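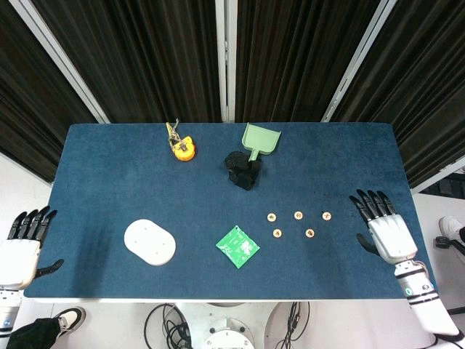

A dustpan and a toy on the blue felt table

About Danzer

Danzer tracks civil employment lawsuits against privately held investment firms and the companies they fund. We read the filings, index them, and publish short case summaries for subscribers. Our readers are in-house lawyers, insurance underwriters, reporters, and fund investors who need to know what has been filed and what stage it has reached.

We are not a law firm. We do not represent plaintiffs or defendants, and nothing we publish is legal advice. We do not fund lawsuits or take referral fees from attorneys.

What we cover

Coverage is limited to state and federal civil cases in which a current or former worker sues an investment firm, one of its partners, or a portfolio company. Typical claims are retaliation, unpaid compensation, harassment, wrongful termination, and breach of a severance or confidentiality agreement. Counterclaims are indexed under the original case unless the court assigns them a separate number.

Criminal matters are outside our scope. When a criminal case affects the schedule of a civil one, for example through a stay, the civil summary records the stay and cites the order. Private arbitration is covered only when a party asks a court to compel it, or to confirm or vacate an award.

The index currently holds 3835 cases. Closed cases stay in it permanently. Sealed documents are listed by docket entry with no description of their contents, and a document that is sealed after we have summarized it is removed from the summary within two business days of the order reaching us.

How a summary is written

Each summary is prepared from the docket and the filed documents. An analyst reads the complaint in full, including exhibits, and writes the first version. A second analyst checks every date, dollar amount, and party name against the source before the summary is released. Claims are attributed to the filing that makes them. A complaint is one side's account, and the damages figure on its first page is a demand. We report it as a demand and keep it in a separate field from any judgment or disclosed settlement amount.

The defendant's answer is given the same space as the complaint once it is filed. If no answer is on file, the summary says so and shows the date of the last docket check. News coverage is not used as a source. It may be listed under related links after the primary documents.

Individuals who allege sexual abuse or harassment are not named in our summaries, even when the court file names them, unless they have asked us in writing to do so. Witnesses are identified by role.

Gulano

Gulano is the search tool that subscribers use to reach the index. It supports searches by party, court, judge, claim type, and procedural stage, and it sends alerts when a followed docket changes. Alerts carry the text of the docket entry as the clerk entered it. An analyst's note follows later if the entry needs one - most scheduling orders do not.

Gulano does not score cases or predict outcomes. Requests for a risk rating on a named person or firm are declined.

People

Gion Grabner is the managing editor. He is responsible for the coverage rules, for the style guide, and for the final decision on any disputed summary. He worked as a docket clerk and later as a court reporter for a regional legal newspaper.

Rahel Gasser is head of records. Her group maintains the connections to court filing systems, matches duplicate parties, and handles requests for certified copies. She also manages the retention schedule.

Ownership and funding

Danzer is owned by Zarkness, a private publishing company. Zarkness has no seat in editorial meetings and does not see summaries before release. Subscription fees are our only source of revenue. Staff may not hold a direct interest in any firm that appears in the index as a party, and must report an indirect one to the managing editor.

Corrections

Anyone may ask for a correction, subscriber or not. Send the case number, the sentence in question, and the filed document that supports the change. We reply within five business days. Corrected summaries carry a dated note at the foot stating what was changed. A request to remove an accurate summary of a public record will be refused, but we will add a later dismissal, withdrawal, or reversal as soon as it is on the docket.

Office

Our office is in Pillville. Visits are by appointment. Court papers addressed to Danzer should be served on our registered agent and not left at the front desk.

Page last reviewed 24 August 2024. The revised coverage rules take effect in September.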